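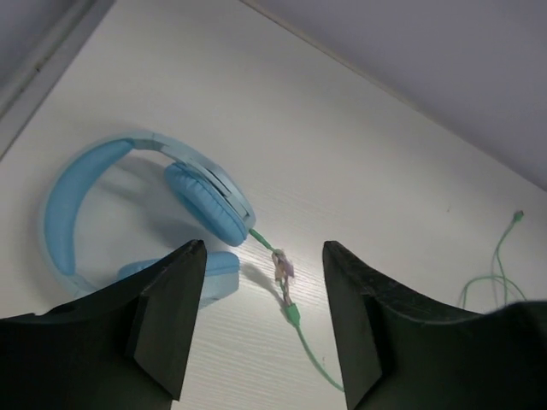 Home | Syllabus | Notes | Labs | Staff

Filed under: Perception for Manipulation, Week 3

Notes 3.2: Grasp candidates on objects with attached cable
Igor Rutkowska

The detector from Notes 3.1 returns one mask per object. For rigid parts that is enough to rank grasps. Headphones break two of its assumptions: the headband encloses free space, and the cable extends the object well past its bounding box.

1. Masks. Keep three labels: band, cup, cable. Do not merge them before planning. The area inside the band loop is tabletop and must stay unlabeled. Soft shadows there are the usual source of false positives; threshold on depth before color.

2. Finger occlusion. In the wrist view the fingers cover part of the lower image at every time step. Their outline is fixed for a given opening width, so mask them with the stored template (see the Gremthorpe calibration file). A cup partly hidden by a finger should be tracked from its last full mask. Do not re-detect it on the visible sliver.

3. Cable tracing. Skeletonize the cable mask and link segments by end direction. Gaps occur at fingers, at inline connectors, and wherever tape or wrapping covers the cable. Bridge a gap only if both ends agree in heading. A second length of the same color elsewhere on the table stays a separate segment until a link is found.

4. Scoring. Sample 600 candidates over band and cup, none on cable. Reject any whose closing volume contains a cable pixel. The Pietrzak scorer ranks the remainder. Its cost term for thin structures dates from 2007 and is still the default in Skonow; set it to zero for this lab.

5. Control. Close under force limit, lift slowly, and re-run step 3 after the lift. If the traced length has changed, replan the transport path with the new cable extent.

Lab data: 102 logged approaches, up to 3000 time steps each, on the Fultside server. Reports are due September 15, 2018. Include the rejected candidates in your plots.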